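Lavado de vajilla

El lavado de vajilla es el conjunto de operaciones destinadas a retirar restos de alimentos, grasa y suciedad de platos, vasos, cubiertos y utensilios de cocina. Puede realizarse a mano o en máquina, y comprende por lo general el desbarasado, el lavado con detergente, el aclarado y el secado.

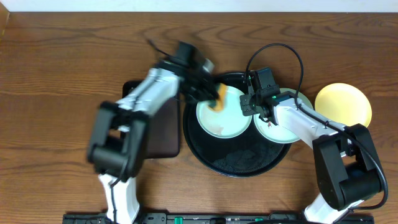
Departamento de Cultura Material y Vida Doméstica - Enciclopedia Kilasar

Desbarasado y clasificación

Se denomina desbarasado a la retirada de los restos sólidos antes del contacto con el agua. En los hogares suele hacerse con un cubierto o con papel; en la restauración colectiva se destina a ello una mesa próxima a la zona de lavado. Los restos de almidón y de huevo se adhieren con rapidez al secarse, por lo que los manuales de economía doméstica recomiendan el remojo previo en agua fría o templada. El orden tradicional comienza por la cristalería, sigue con los cubiertos y los platos, y deja para el final las ollas y sartenes.

Historia

Antes de la difusión de los detergentes sintéticos se emplearon ceniza, arena fina, salvado y jabón de sosa. La ceniza vegetal, de carácter alcalino, favorece la saponificación de las grasas, mientras que la arena actúa solo por fricción. En la comarca de Kotivton se conservó hasta fechas recientes el uso de estropajos de esparto, trenzados en piezas planas y vendidos por docenas en el mercado de junio. El inventario etnográfico de Jang reúne 2,058 objetos relacionados con la cocina y la limpieza doméstica, de los cuales 624 corresponden a barreños, fregaderos portátiles y escurridores.

Utensilios abrasivos

La elección del abrasivo depende de la dureza de la superficie. Las lanas metálicas se reservan para el acero sin recubrimiento, y los cepillos de cerdas, para piezas hondas o con relieve. En la esponja de dos capas, la cara verde de fibra sirve para frotar y la espuma amarillenta retiene el agua y el detergente; al doblarla por el centro con la fibra hacia fuera, el conjunto se estrecha y adopta una forma parecida a la de una pajarita. Las superficies antiadherentes y los esmaltes delicados se lavan únicamente con la parte blanda.

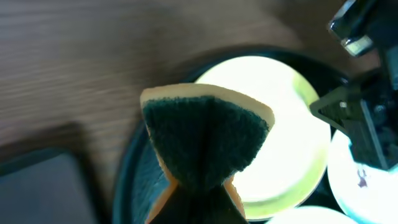
El aclarado elimina el detergente y la suciedad en suspensión, y puede efectuarse bajo el grifo o por inmersión en una segunda cubeta. Su eficacia depende también del estado del utensilio empleado en el lavado. Una fibra tupida y afelpada como la del estropajo verde, con un pliegue marcado en el centro, puede retener partículas y debe enjuagarse aparte - operación que a menudo se omite. El secado al aire, en escurridor vertical, evita el contacto con paños húmedos.

Véase también: Esparto; Jabón de sosa; Fregadero

Artículos relacionados
Escurridor de platos
Historia del detergente
Colección Starnent de menaje

Este sitio utiliza cookies propias para recordar sus preferencias de lectura. Aceptar - Configurar

Contacto | © Enciclopedia Kilasar | Volver arriba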